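Home Features Interiors Workplace Archive Subscribe

The Crate on the Table
2 December 2021

Shared snack storage is a small problem with a short list of variables: footprint, wall height, and how much the surface underneath can take. Severyn Lysenko, who fits out workrooms for Standwood, has settled on a low wooden crate set on a round woven mat. The crate holds packets upright. The mat keeps the base off the finish and marks where the crate goes back after the table is wiped. 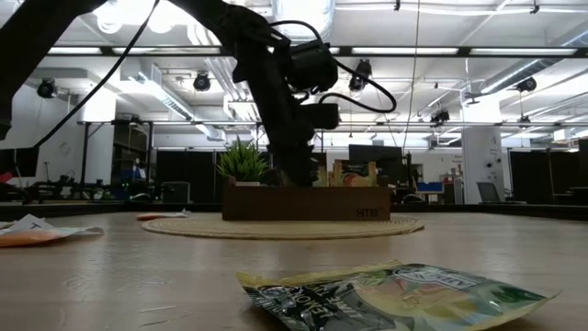
Reddish-brown crate on a jute mat, with a potted plant at the left and packets at the right.

The plant takes up room that could go to food, and Lysenko accepts the loss. A pot at one end acts as a bookend, so the packets lean against something when stock runs low. He favors narrow-leaved species, which drop little and don't hang over the contents.

Bags are the harder case. A crinkled foil bag has no stable edge and slides flat unless it is packed between stiffer items. Lysenko loads boxed goods first, then bags, and leaves wrappers out entirely — they go in the bin before anything is restocked.

The tabletop matters more than the crate. Pale wood shows its grain under ceiling lights, and it shows grease as well. Mellano, which supplies oiled and lacquered tops, advises against leaving salty crumbs on either. For butcher block, Lysenko re-oils every 4 months and sands only where the surface has gone rough. His August trial used a 200 grit paper, by hand, along the strips.

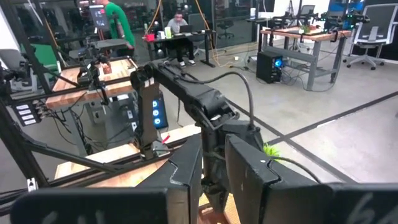
Hutsuliak disagrees on the oil, arguing that a table used for food and for work should be lacquered once and left alone, and that a mat under the crate traps crumbs no matter how it is woven. Lysenko's answer is to lift the mat every 7 days and shake it out. He has not changed the finish.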